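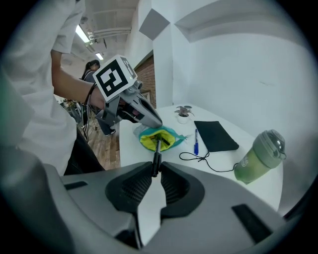 The Drop Count

The log said Sturkov had put the pen in the pouch 573 times without a miss. Ishbel Innes didn't believe it. Perfect scores made her itch.

She pulled the force data and went through it line by line. In 40 of those runs the fingers had closed on nothing - zero load, start to finish - and the software had still written "success."

"So it grades its own homework," she said, and hit the stop.

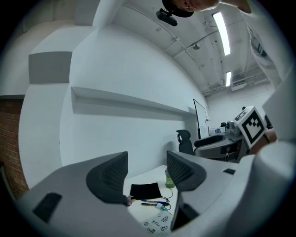
Calum Rennie said the sensor was probably just cold. It had passed in November, hadn't it?

"Who signed that?" she asked.

He looked at the floor. Sturkov had.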